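木桌面上放购物篮装零食，怎么避免刮花桌面、压碎零食？

发布于 2018年9月27日　浏览 438　回答 3

Girnwood 社区互助 > 家居收纳 > 厨房与餐桌

林间小径

家里有一张红褐色的木餐桌，靠墙放。最近买了一只深灰色的塑料购物篮，长方形，圆角，侧面是一排排小长方孔，底部是整块平板，提手可以放倒在篮沿上。打算固定放在桌上装零食，省得每次去柜子里翻。

现有两个疑问。

一，塑料篮底直接接触木桌面，长期拖动会不会留下划痕？桌子是 Visser 的，买了四年，说明书早已丢失，表面是油还是漆我不确定，只知道滴水后擦掉没有印子。

二，零食大小差别比较大。大袋的是铝箔袋，里面有充气，小的是单个独立包装的巧克力类点心，外皮很软。上次全部倒进一个布袋里，小包装里的夹心全部压扁。换成硬篮之后，放入的顺序和方向有没有讲究？

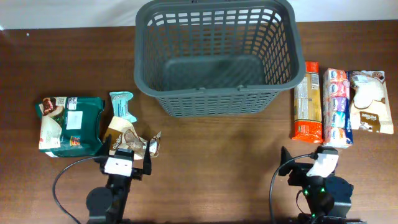
空篮和待装的几样零食

篮子内部没有隔断。不想再买太贵的收纳件，预算 15 元以内。另外桌子每天要擦，最好是擦桌时能一只手把篮子提走的方案。

Afia Nyarko

分两部分回答。

桌面部分。购物篮常用的塑料硬度并不高，单独与漆面接触一般不会造成明显划痕。实际造成划痕的多数是夹在篮底与桌面之间的砂粒、盐粒和糖粒，拖动时相当于砂纸。另一个来源是注塑件的毛边和浇口残留，位置通常在底部外侧中央或四角。处理步骤如下：

把篮子翻过来，用指腹沿底部外缘摸一圈，再摸中央。有扎手的凸点，用 400 目以上的水砂纸沾水磨平，擦干。

底部四角贴毛毡垫或硅胶垫。油面木桌建议用毛毡，部分软胶类垫片长期压在油面或硝基漆面上会析出增塑剂，留下发黏的圆印，擦不掉。你不确定表面类型，按油面处理比较稳妥。

毛毡会吸附碎屑，每月翻过来检查一次，发硬或嵌了颗粒就换掉。

移动时提起，不要推。单侧提手放倒时如果压在篮沿外侧，先立起来再提，避免手指勾着网孔受力，网孔之间的筋条是这类篮子最先断的地方。

装放部分。原则是按抗压能力分层，按使用频率分区。充气铝箔袋看上去蓬松，竖放时侧向能承受一定压力，平放在最下面则容易被持续压迫，封口处受力后可能慢漏气，里面的饼干随后受潮。因此大袋应当竖放，靠篮子长边，封口朝上。小包装放在剩余空间里，同样竖放，单层，不要叠。夹心和涂层类点心抗压最差，放在最上或者最外侧。

隔断不用买。找一块瓦楞纸板，高度取篮子深度的三分之二，宽度按篮底内宽裁。篮壁向外倾斜，所以纸板应裁成上宽下窄的梯形，裁成矩形会左右晃。两侧各留一个小舌片，插进侧面的孔里即可固定，不需要胶。费用只有毛毡垫一项，预算内可以完成。

补充一点：巧克力涂层在 28 摄氏度以上容易变软，夏天桌子如果受日照，小包装建议改放柜内，篮子里只留饼干和膨化类。侧面网孔透气，但不隔热，也不防潮，拆开的袋子务必夹好再放回。

半亩塘

垫块布就行了，想那么多。我家用了好几年，桌子没事。

零食买回来一周就吃光，分什么层。

老周不吃糖

楼上垫布的办法有一个问题，布会滑，提篮子的时候还容易一起带走，擦桌子要多拿一次。我用的是 Liltari 的软木片，按篮底尺寸剪一整张，用双面胶粘在篮底外面。软木防滑，也不伤漆。缺点是怕水，桌子没擦干就放回去，时间长了边缘会发黑。

纸板隔断我也做过，三个月左右舌片会软掉，需要重新裁。后来换成旧文件夹的塑料封面，剪法相同，到现在没换。剪完要把角修圆，否则会划破铝箔袋。

另外，大袋竖放如果高出篮沿，先量一下再决定。我家的大袋比篮子高出一截，提手立起来时正好卡在袋子上，最后改成斜靠，封口朝短边。

林间小径（追加）

谢谢各位。底部摸了一遍，中央有一个小凸点，已经磨掉。毛毡垫贴了 4 片。隔断先按 Afia Nyarko 的梯形纸板做，软了再换塑料封面。大袋的高度今晚量。

以上内容对 161 人有帮助

相关话题：篮底发黏怎么清洗 / 木桌面白印处理 / 网孔收纳篮筋条断裂能否修补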